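Speaker notes — preseason coaches' meeting, Lamlow rink

**Slide 1. Opening**

Thanks to Jolene Rakena for booking the room. I coach the under-16s at Venholm and I've been asked to talk about line changes. I have twenty minutes, then Arnel Umali takes over with goalie drills.

Ask for a show of hands: who lost a game last season on a bad change? Wait for it. Mine goes up too.

**Slide 2. The Lamlow game**

- Tied 2-2, second period, long change.
- Our left defenseman came off with the puck still at center ice. His partner thought he was staying on.
- One pass up the boards and it was a two-on-one. 3-2, and we never got it back.

Don't name the player. Some of the parents are in the room.

**Slide 3. What we tracked**

Bezawit Yimer sat up in the stands with a stopwatch and a notebook. She logged 200 changes over 17 games, home and away.

- 36 were what she called late, meaning the skater coming off was still past the red line when the puck turned over.
- Most of the late ones came in the second period. The bench is farther from our own end and tired kids misjudge it.
- We gave up 4 goals on them. Pause here. In a league where we finished one win out of the playoffs, that's a lot.

**Slide 4. Shift length**

We ask for forty-five seconds. Kids hear that and stay out for seventy. Kaan Bilgin tried calling the time out loud from the bench and it helped the forwards more than the defense. The defense pairs now watch each other — if one goes, he yells his own name and the other holds.

Saraç does it by whistle in practice. Remzi Ersoy can explain how if anyone asks. I haven't tried it with games coming up.

**Slide 5. The drill**

1. Five-on-five, full ice, benches on the long-change side.
2. Coach dumps a puck in. Nobody changes until it's deep.
3. Defense changes one at a time, far side last.
4. If a change is late, the other team gets a free rush.

Run it for eight minutes at the end of practice, when legs are heavy. Expect complaints the first week.

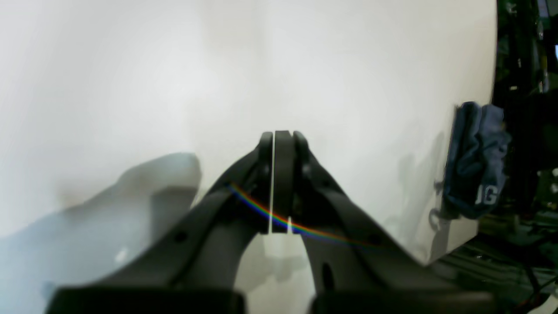
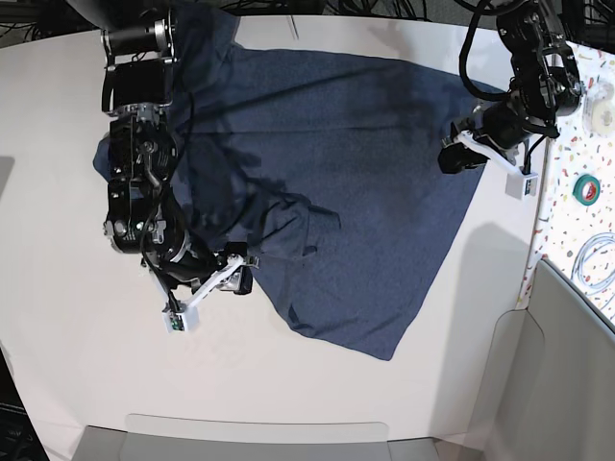

**Slide 6. What I'd do differently**

Start in September. We waited until midseason and had to undo habits. Also teach the goalie to bang his stick when the far-side defenseman leaves. Ours started doing it late in the year and the bench liked it.

Skip the part about penalty kills if time is short.

**Slide 7. Questions**

Tracking sheets are on the table by the door. Suvport paid for the printing, so mention them. Hand over to Arnel.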